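January, week 2 of the cutlery job

Long one today. Spent nearly all of it on the fork and spoon, gripper open over the orange, me glued to the log window with a cold tea.
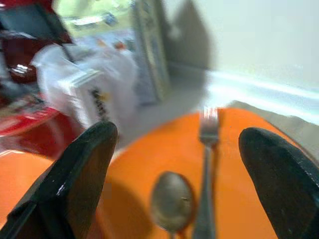 Morning: the yaw thing

So the grasp planner (Birklow, the new branch) kept handing me wrist angles that were flipped by 180 degrees. Which is fine in theory! A fork handle grabbed one way round is the same grab the other way round, the fingers don't care. But the wrist cares a lot, and so do the cables, and every second plan had the arm winding itself up to reach a pose it was practically sitting in already. I'd written the symmetry check myself last spring and was very proud of it, and of course I'd put it after the cost function instead of before. Moved it up, reran the whole batch in sim, and the silly wind-ups went away. Johanna Gisler read the diff over my shoulder and asked why the constant was called PLEASE_WORK. Renamed it.

After lunch: blur

The wrist camera is lovely when the arm's still and hopeless when it's moving. Anything past the cutlery just goes to streaks, and Gorotard (our segmenter) gets a bit over-keen about streaks. Today it decided a smeary white thing in the background was a very large spoon – confidence of 90 per cent, thank you very much. I've been putting off the proper fix for ages, so I finally did the lazy one: check joint velocity when the image comes in, throw it out if we're going too fast, and let the planner carry on with the last good mask. It costs us a bit of lag. I can live with that for now, but I've left a note in the code so I don't pretend later that it was the plan all along.

Shiny metal is still a pain. The depth on the spoon bowl comes back full of holes, and the colour image is doing most of the work. I tried filling the holes from the neighbouring pixels and got a spoon that was, according to Bimau, 13 millimetres under the surface it was lying on. Backed that out pretty quickly.

Late arvo

Fork and spoon are lying nearly parallel and not far apart, so the next question is which one to go for first. Right now the code picks whichever has the higher score, and the scores swap places from one frame to the next, so the target flickers back and forth like it can't decide what to order. I want a bit of stickiness in there: once it's picked, it stays picked unless the other one is better by a decent margin. Started on it, got the tests half written, then the Buthelezi build server fell over and I took that as a sign.

Tomorrow: finish the sticky target, ask Johanna about her calibration script, and please, please remember to push the branch before going home.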